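Clostberg Bladed Tool Safety Kit for Two-Arm Cells

Item no. 2767 – ships with the printed rulebook, mounting screws and the cable clip set

Hi, I'm Guadalupe Quintero, and I look after the kitchen cell products at Clostberg. I wrote most of the rulebook that comes in this box, so I figured I should write the page for it too (sorry to our marketing folks, who wanted something shorter).

The kit is for anybody who lets a robot arm pick up a knife. It has a padded blade guard, a lockable tool box, a set of cable clips, a floor marking roll and the rulebook, 24 pages, spiral bound so it lies flat next to the keyboard. The arms and the table are up to you!

People always ask me if a small, slow arm still needs all this. Yes! A gentle arm with a cleaver is still a cleaver moving through the air, and the force limit you set for bare fingers doesn't mean much once there's an edge out front. The book starts right there, with a risk assessment you fill in for the arm, the gripper and the tool together. If you swap the paring knife for something bigger, you fill it in again. I know, I know. It takes less time than lunch.

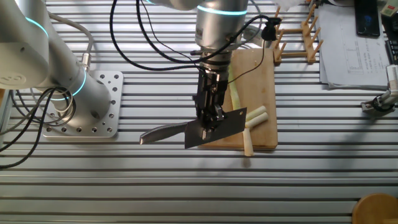 Cleaver held by the spine over the cutting board, second arm alongside.

Grip is chapter three, and it's the one I argued over the longest with Aiman Halim, who tests everything we sell. We ended up with rules you can check by eye:

Check the jaws on the blade or handle before the first move, at low speed, with the guard still on.
Set the gripper so it stays closed when power drops. Try it with a dull practice blade first.
Never hand a blade from arm to person. Park it in the tool box and let the person take it from there.
Teach new positions with a practice blade, every time, even for a tiny change.

Then there's the part about sharing a table. Two arms that can reach the same board need a keep-out zone around whichever one has the blade, and the zone has to travel with the tool. If your controller can't do that, give each arm its own turn and make the other one wait at a parked position. Slower, sure, but I sleep better.

Cables get a whole chapter because I've lost a few. Give them enough slack for the full reach of the wrist, clip them back along the arm, and run the longest move once with no tool before you trust it. The clips come in 2 sizes, and the small ones fit most gripper leads.

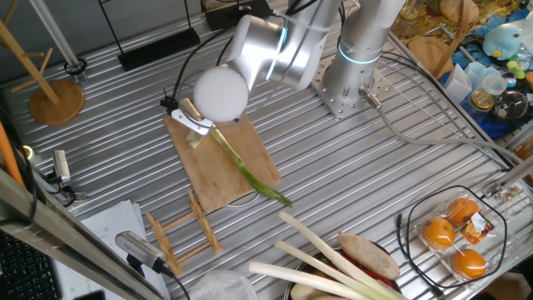 Food is where folks get casual, so the book is a little bossy about it. Pick which surfaces touch food and which never do, and write that down before anyone unpacks the groceries. Wood boards are fine for practice runs as far as we're concerned, but if someone is going to eat the results, follow your local food rules and get gripper fingers that are made for it. Ours are not! Anything cut in a practice run goes in the compost.

A few things buyers tell me they like: the stop button card (it shows where to put the button so you can hit it with either hand), and the start-of-shift page, which the crew at Varnbridge laminated and stuck to their door. One thing they don't like is the tool box latch. It's stiff. We changed it in March and it's better, though I still wouldn't call it easy.

Fits: the guard goes on straight blades up to cleaver size. It does not fit curved or serated bread knives. The Pintér and Udik mounting plates both take the tool box screws with no adapter.

What it isn't: a certificate. The rulebook helps you get ready for your own safety review, and your site still has to do that review with somebody qualified in the room.

Rulebook text last revised 2020-01-19. If you bought the kit before then, write to us with your order number and we'll mail you the new pages for free – the keep-out chapter is the one that changed.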